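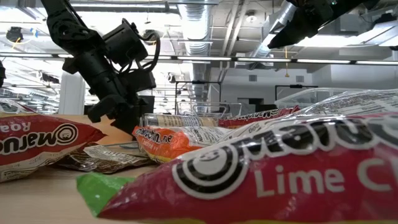

Ticket 23 -- Pantry stock, Rimstead break room
Opened by: Lorcan Ní Bhriain
Status: open

Problem: ramen flavors mixed on the table, shelf labels in Jekel don't match. Lime goes to bin 3, orange packs to bin 8.

8:23 Checked Maruchan packs against the list. Lime is not on it. Added.
8:40 Brown pack lying flat, brand not confirmed. Set aside -- do not shelve until the fine print is read.
9:02 Erodel says bin 2 label was never reprinted after September. Asked Sleiman for a new one.

Next: reprint label, re-sort, recount.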